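Vovari – README

Hi! I keep this folder of notes on cloths, shelves and putting things away, mostly so I stop rewashing everything by hand. 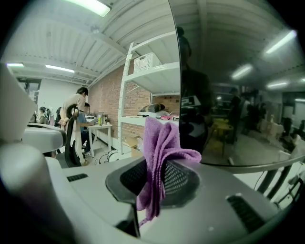
Microfiber goes in its own wash, cool, no softener – I do 15 at a time. Purple ones like the crumpled lavender cloth get their own row in cloths.csv. Open shelves are in shelves.csv, 4 columns, and baskets count as shelf items.

Print this page | E-mail this page

Related:
Prastach – drawer notes
Fakus – box labels

We use cookies. OK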